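Trestosside Felt Desk Mat, Dark Gray – long-term review
Reviewed by Cletus Wojcik
Dec 31, 2022

Rating: 7 out of 10

I bought this mat in February to replace a cutting mat that had gone glossy and threw glare back at me under the bench lamp. The Trestosside is sold as a desk mat for keyboards. I use it as a work surface for small objects, so the comments below concern grip, glare and cleaning, and say little about typing comfort.

Construction

Single layer of gray felt, no printed border, no stitched edge. The color is listed as dark gray. In daylight it leans slightly toward blue-green, with a faint speckle in the weave that shows up at close range. The cut edges were clean on delivery. Two of the corners have since started to fuzz, both on the side where my forearm rests. A lighter would probably seal them, but I have not tried it.

The mat shipped rolled and took 18 days to lie flat on its own. I did not use weights. The instructions suggest a warm iron through a towel. Verna Oyelaran, who has the same mat at the next bench, did that on the first evening and had it flat before she went home. I would do the same if I bought another.

Grip

Smooth plastic parts stay where they are put. On the old mat a light part would slide when the bench was bumped. The felt holds it. The mat itself creeps on a varnished top, though, moving toward the user over the course of a day. The underside is the same felt as the top. I cured this with 2 strips of shelf liner. On bare, unfinished wood there was no creep to speak of.

Small screws are a different matter. They don't roll, and that is good, but a fine thread will pick up fibers, and these end up in the hole if you don't check. I keep a steel tray for hardware and let only larger parts touch the mat.

Glare and color

The main reason to buy it. The surface returns almost no reflection, and saturated colors separate from it cleanly, with the lamp on or off. Pink and blue plastic both stand out well. Dark items do less well. A black cable or a black washer laid directly on the felt is harder to find than it should be, and anyone who works mainly with such parts should look at the lighter gray. 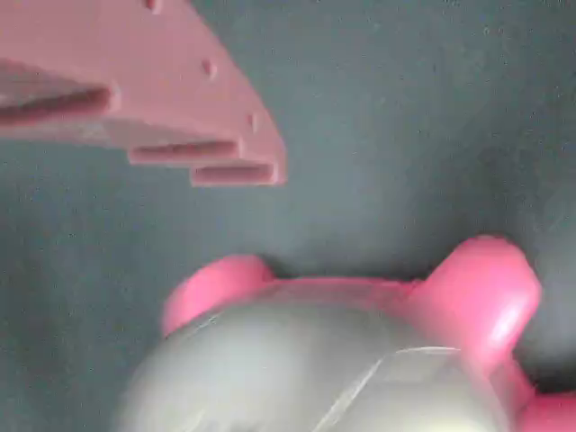
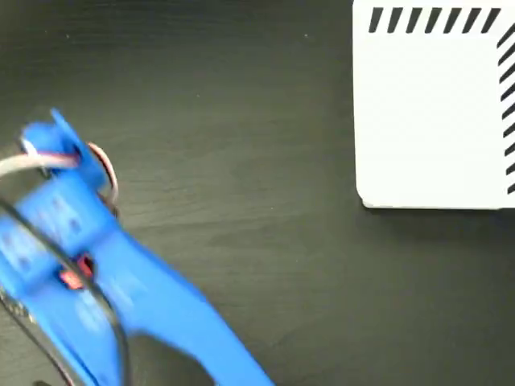 Cleaning

Dust and plastic shavings come off with a lint roller. A vacuum with a brush head also works but raises the nap. One coffee spill was blotted within a minute and left no ring. Machine oil left a spot that has faded without disappearing. Dish soap helped a little. Solvent is not advised by the maker, and I have followed that advice.

Alternatives

The Girinby mat is thicker and has a rubber back – no creep at all – but it is a lighter shade and showed every mark after a week of use in Myrtle Obi's shop. The Bellamy is cheaper and sheds. I returned mine.

Points off for the creep, the fuzzing corners and the slow flattening. The larger size would suit a full bench better than mine does, if Trestosside ever gets it back in stock.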